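Open Day Walk-Through Checklist, Demo Area and Simulator Stations
Site: Fairclough building, ground floor
Date: Jul 5, 2023
Checked by: Lacey Holroyd
Second check: Alistair MacBrayne (items 9 on, I had to go do badges)

OK = fine. FIX = before doors. WATCH = ok for now, somebody keep an eye.

1. Entrance and corridor clear. OK. Drilleo boxes moved to the store room finally.

2. Fire exits unlocked, signs lit. OK both. The back one sticks, push low.

3. Headcount limit posted. FIX. Sign says 176, that's the whole building. Need a seperate one for the demo room.

4. Floor tape around the Musta cell. WATCH. Lifting at the corner by the water cooler. Retaped once already in May, same spot.

5. E-stops pressed and reset, one by one. OK, 4 of 4. Alistair called them out, I wrote them down.

6. Guard door interlock. OK. Opened it at slow speed, arm stopped. Did it 2 times.

7. Cables across walkways. FIX. Projector lead goes right across where people will queue. Ramp cover is in the Dikine cupboard, key at the front desk.

8. Simulator screens: right program loaded, views up, nothing left over from yesterday's tests. OK. Kitchen counter and gas cylinder both loading.

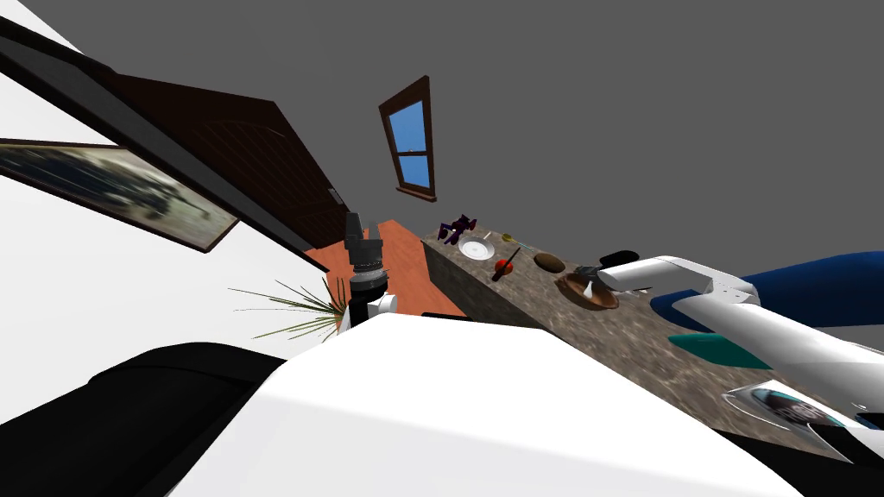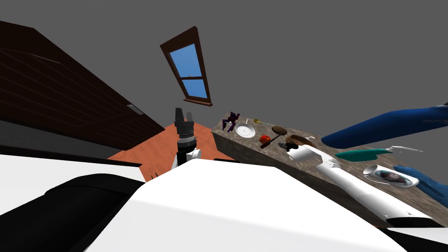
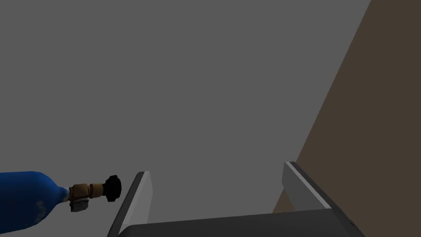

9. Simulator controls within reach from a wheelchair. FIX. Left station is too high, swap the table for the one in the break room. AM says he'll do it, 5 minutes.

10. Simulator not linked to the real cell. OK. Network lead unplugged at the wall and tagged. Please dont plug it back in for "just one quick thing", ask Alistair first.

11. Motion warning on the screen stations (tilting views make a few people queasy). FIX. Card printed, not up yet. Put a chair next to each one too.

12. Hearing protection at the Musta cell. OK for the morning. Box is half empty, refill at lunch.

13. Loose hair / lanyards / sleeves notice. OK. Lanyards are the breakaway kind this time. Presenters still tuck theirs in.

14. Presenter briefing done. WATCH. Everyone except the afternoon person for the Drilleo table. Catch them at sign-in, do NOT let them start without it. Main points: who hits the stop, where people stand, no kids past the tape even if the parents say its fine.

15. Hand tools off the benches. FIX. Hex keys and a box cutter on the Drilleo table. Took the cutter, hex keys still there when I left.

16. First aid kit. OK, sealed. Eye wash bottle in date.

17. Extinguisher by the cell. OK. Tag current, but a coat was hanging on it. Moved the coat.

18. Lighting. WATCH. One tube flickering over the simulator stations. Leave off if it gets worse, there's enough light from the windows.

19. Shutdown at end of day. Not checked, obviously. Alistair has the sheet. Power off at the cell, key out, key back to the desk and signed for.

Extra comments
LH: item 3 and item 7 are the ones that matter, rest can be done while people are having coffee. If the ramp cover isn't in the cupboard just move the projector.
AM: table swapped 8:40. New one wobbles a bit, folded card under one leg. Item 9 now OK. Cards for item 11 going up next.
LH: hex keys are in my desk drawer, come get them after.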